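Deposit Return Should Be Measured at the Shelf

Dorottya Deák
Monday, June 26, 2023

Most published arguments about bottle deposits concern the size of the deposit. The figure is easy to quote and easy to compare between countries, so it attracts attention. I want to argue that the deposit is the less important variable, and that a return system is mostly decided by how long a household has to store its empties before handing them over. Storage time depends on the number of return points, their opening hours, and how often the machines at those points are full.

The town of Ustska is a useful case. It has 2 return points, both at supermarkets, both on the same road. The older one stands in the parking lot of the Narkov store and stops accepting containers when its internal bin is full. The bin holds 800 uncrushed bottles. On a warm weekend that capacity is used up before noon, and the machine then displays a message asking the customer to come back later. The customer takes the bag home again.

In a planning model this event doesn't exist. The model records a return point as available whenever the store is open. It has no field for a full bin, and none for a person who has driven across town with a bag and driven back with the same bag. I asked for the outage log in April and was told that the machine keeps one but that the file is overwritten each week.

The unit that matters is small. A household produces empties two or three at a time, puts them in whatever container is nearby, and waits until the container is worth carrying.
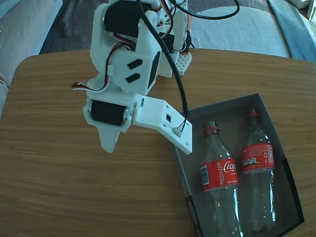
Two empty Coca-Cola bottles in an open gray box.

A single trip has a fixed cost in time and fuel. A deposit has a fixed value per container. The rational batch size follows from dividing one by the other, and for a household without a car the answer is usually larger than the space under the sink. At that point the bottles go in the trash. Raising the deposit does reduce the batch size, but it does so for everyone, including people who already return everything. Adding a return point reduces the batch size only for the people who live near it, who are the ones with the problem.

Benedek Borbély, who ran collection logistics for Bornora before he retired, has argued the opposite position for years. His view is that return points are expensive, that each one needs power, a level floor, and a weekly service visit, and that a higher deposit costs the operator nothing. He is right on the cost. A machine must be amortized over its service life, and the operator's standard contract sets that at 1095 days, a short period for a device with few moving parts. Double the contract term and the cost objection loses most of its force.

He also points out that small return points have poor utilization. This is correct and, in my view, irrelevant. A fire hydrant has poor utilization. The purpose of a small point is to shorten the distance between the kitchen and the machine, and its value should be calculated from the trips it makes unnecessary. A crate behind the counter of a corner shop, counted by hand and collected with the regular delivery, would meet the requirement in most streets. The Orbán bakery accepted bottles on that basis for 192 days, until the collection truck was rerouted. The bakery had no machine at all. 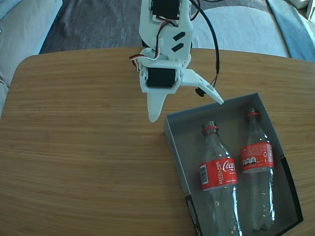 Should people crush plastic bottles before returning them?
Only if the local system pays by weight. Most machines read the barcode and check the shape, so a flattened bottle is likely to be rejected and the deposit lost.

The rule against crushing deserves more attention than it gets. It means the household must store air. An empty bottle occupies the same space as a full one, and the operator compacts it seconds after accepting it. The storage burden is therefore placed on the party with the least room. A reader that accepted flattened bottles with a legible code would cut household storage volume substantially — more, I suspect, than any deposit increase now under discussion. The usual objection is fraud, since a flattened label is easier to copy or present twice. Serialized codes would address that, at a cost to the bottler, and bottlers have resisted them for that reason.

My proposal for Ustska is modest. Publish the hours during which each machine is full. Keep the log for longer than a week. Restore hand collection at the bakery, on the old route, and leave the deposit where it is until a full summer of records exists. If returns don't improve, Borbély can have his increase and I will support it in writing.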